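我家店里卖得最久的一张茶几，其实是我自己先看上的。Letura 椭圆玻璃茶几，第一次见到是在 Escombe 的样品间，当时我手里还端着咖啡，绕着它走了两圈，回去就跟合伙人 Ataahua Rutherford 说：这个要进！她嫌玻璃难打理（她家有两只猫，我理解），我们吵了一个下午，最后先进了 29 张试试水，结果一月还没过完就开始补货了。

先说样子。台面是透明玻璃，椭圆形，边缘微微泛绿，从上面看下去能直接看到黑色的底座，呈一个大大的 V 字在地毯上撑开。我特别喜欢它配灰色大地毯的效果，玻璃不抢颜色，地毯整块都露得出来，小客厅也不会觉得堵。椭圆还有个好处，从沙发和茶几中间挤过去的时候，腿不会撞到尖角，我原来那张方茶几给我留下的淤青可太多了。 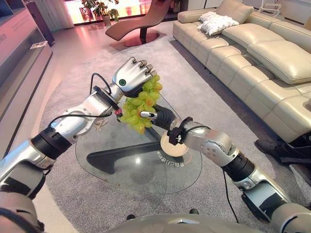
## 尺寸和摆放

很多人问我沙发前面要留多宽。我的习惯是坐下来伸直手臂，指尖刚好能够到台面边缘就行，再远拿杯子就得起身，再近又会顶膝盖。大件沙发（比如我们店里的 Hellström 三人位）可以把茶几横着放，单人椅加脚凳的组合，稍微斜一点摆反而好看。

地毯尽量买大一号。底座是撑开的，地毯太小的话，一边踩在毯子上一边踩在地板上，台面会不平，放杯汤就看出来了。底座下面的脚垫可以拧，调平只要两三分钟，不用工具。

## 台面上放什么

玻璃茶几最怕堆东西，遥控器、发票、半包纸巾一摊，再贵的茶几也像杂物台。我自己只留一盘水果和一本正在看的书。水果里我最偏心葡萄，一整串带梗放着，比一颗颗摘下来装碗里好看得多，尤其是青色里带点橙粉的那种，放在透明的台面上特别清爽，哪怕整张桌子别的什么都没有也不显空。

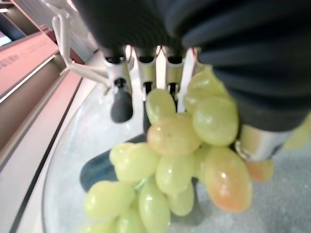 *青葡萄，有几颗染着橙粉色*

盘子的话，浅米色圆盘是我的首选，跟玻璃、黑底座都合得来。花盘子也不是不行，就是底下已经能看到底座和地毯了，再加花纹眼睛会累。对了，盘底粗糙的记得垫一层软垫，陶盘拖来拖去很容易刮花台面。

## 清洁

这一段是写给 Ataahua 那样的人看的。玻璃确实会留印子，我不骗你，我家那张也就是擦完的头一个小时最漂亮。我现在用 Clorlow 的无绒布，先用微湿的那面擦一遍，再换干的那面收尾，整张桌子下来两分钟都不到。喷雾不要直接往台面上喷，喷在布上，不然会顺着边缘流下去，滴到地毯上很烦。别用百洁布，别用去污粉！

果汁滴上去及时抹掉就好，干了的糖渍拿温水敷一会儿再擦，千万别用指甲或者刀片去刮。

## 底座和金属件

黑色底座其实比玻璃省心，平时拿干布带一下灰就够了，我大概一个月才认真擦一次。家里黑色和银色的东西多的话，搭起来会很顺手：粗条纹的黑色织物配几件带拉丝感的银色金属，一个吸光一个反光，放一起层次就出来了。我后来给自家沙发挑靠垫，就照这个路子选了炭黑色的罗纹布，旁边再立一盏银色落地灯，跟茶几的黑底座正好接上。
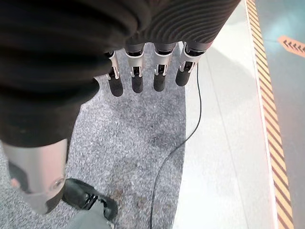
## 价格和配送

现在的售价是 3,941 元，包含台面、底座和一套可调脚垫。定金 1,000 元，到货后付尾款。市区内送货上楼并且帮忙装好，没有电梯的老房子另收 200 元搬运费，因为玻璃台面得两个人抬，师傅真的很辛苦。台面和底座分两箱发，收货时请当着师傅的面把玻璃那箱拆开，边缘摸一圈，有磕碰当场拍照，我们直接换新的台面。

旧茶几可以帮忙抬下楼，不过要提前在订单备注里写一声。想先来店里看看的，下午三点以后人少一点，我一般都在，可以坐下来慢慢试，摆几种方向给你看都行。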